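How to Clean a Phone Case and Put It Back On

A snap-on or soft case collects lint and skin oil along the inside edge, and the grit that gets trapped there can scratch the back of the phone. Plan on 20 minutes, most of it drying time.

You need a microfiber cloth, a soft toothbrush, a bowl of warm water and 2 drops of dish soap. Skip bleach and window cleaner.

Turn the phone off and unplug it. Set it face down on a clean, flat surface. Stone and tile are hard on glass, so wipe away crumbs first, and don't slide the phone across the top. Start peeling at a corner near the camera and work down the long side. The edge with the buttons is usually the tightest, so leave it for last.

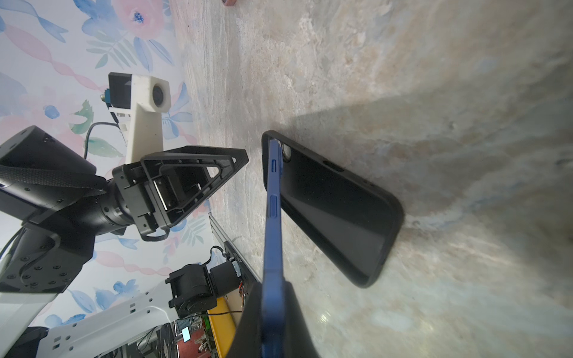 Which side of the case goes on first when you put it back?
The button side. Seat the phone against that edge, line up the buttons, then press the opposite corners in one at a time.

Wash the case in the soapy water for a minute or two. Use the toothbrush in the button covers and around the camera opening. Rinse it and shake off the water, then stand it on its edge to dry for at least 10 minutes. Check the button covers with a dry corner of the cloth before going on.

Wipe the back of the phone with the cloth, barely damp. Go around the lens ring with a dry part of the cloth and keep water away from the charging port.

After the case is back on, press each button once. If one feels stuck, the case is sitting too high on that side. Lift the corner and seat it again.

In August, or any time the phone rides in a sweaty pocket, do this every two weeks.

Written by Meenakshi Tiwari

Related
Removing an old screen protector
Getting lint out of a charging port
Grudwood desk stand: assembly notes
How to clean earbud tips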